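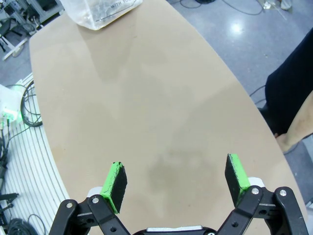 Brarport, April

Boiler servicing: your questions

Do I need a service if it's working?
Yes. So was the last one, right up to the morning it wasn't. Galbraith Heating charges £65, and that covers the flue check.
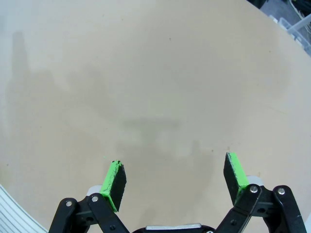 Beige tabletop, with shadows.

How long will you be?
One hour, or 2 if the boiler lives behind your ironing board. Please move the ironing board.

My pressure keeps dropping. Can I just top it up?
Once, certainly. If you're doing it weekly you have a leak and a hobby. Ring us about the leak. 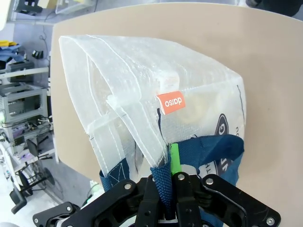

Translucent bag with a Daiso tag.

Do you cover Eltness?
We do, as far as the Temik road. Beyond that, ask Senga Haldane in the office, who will look at the map and sigh.

Will a new boiler save me £1,000 a year?
Whoever told you that was selling boilers. We sell them too, and we'd still get the radiators bled first.
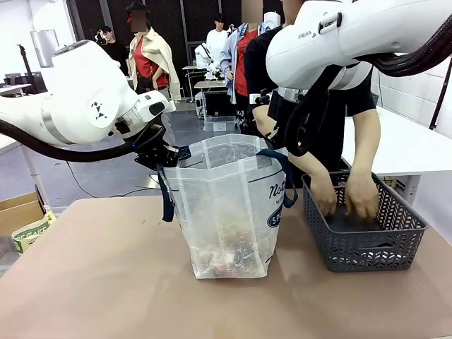 Bleeding them is a job you can do yourself with a key and an old towel. Turn the heating off before you start.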